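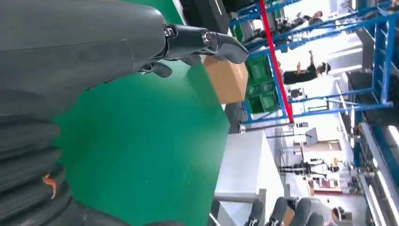 The gripper on the Klinhom line, with the crate rack behind it.

Keeping the Grip: How One Cell Is Looked After
By the Varnitz Maintenance Review desk
February | 3 min read
Print | E-mail this article
42 shares | 7 comments

The technician who looks after the handling cell at Klinhom starts with the finger pads. She has done the job for three years, and she says most of the trouble she gets called for begins there.

"People report that the arm is off," she said. "I go over and the arm is fine. The pad has picked something up, or it has started to go hard at the tip."

The cell handles household goods, mainly boxes and plastic bottles. Its arm came from Tritden and the ribbed pads come from a smaller supplier, Skukemlow. She checks the pads before the first run and again at 2 p.m. The check is done by hand, with the power off and the fingers open.

"I run my thumb along the ridges. You can feel a worn one before you can see it. Then I wipe them with a damp cloth, no solvent. We used solvent the first year and went through pads very fast."

Scraps are a regular nuisance. Bits of tape and label get onto the rubber and into the folds, and she picks them out with plastic tweezers.
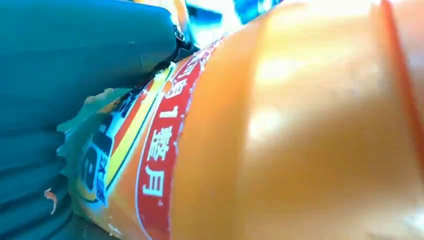

"A bottle label is the worst thing for it," she said. "The edge lifts, the glue gets on the pad, and then the next item sticks a little when you let go. It doesn't drop where you told it to drop."

Bottles also decide how the grip force is set. She keeps 3 settings saved on the controller, and the bottle setting is the lowest. Too much force and the plastic gives, which changes the angle of the whole bottle. Too little and it turns in the fingers. She sets the force with a full bottle and then repeats the test with an empty one.

"If it holds the full one and doesn't dent the empty one, I write the number down and leave it alone. I don't let people adjust it during a shift."

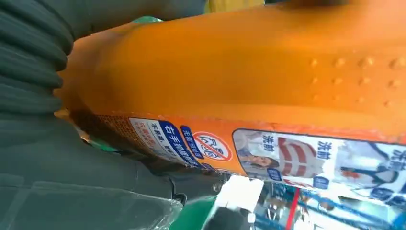 An orange bottle against the ribbed finger. Dots are molded into the plastic at one end.

Pads are changed every 500 hours, or sooner if a ridge splits. The swap takes her 7 minutes. Both fingers get new pads on the same day, even when one still looks good, and the open position is zeroed again afterward.

She would like a better way to track the hours. At present they go in a paper notebook that hangs by the controller.

"I asked for a counter on the screen. They said the next update. Until then I sharpen the pencil."

Print | E-mail this article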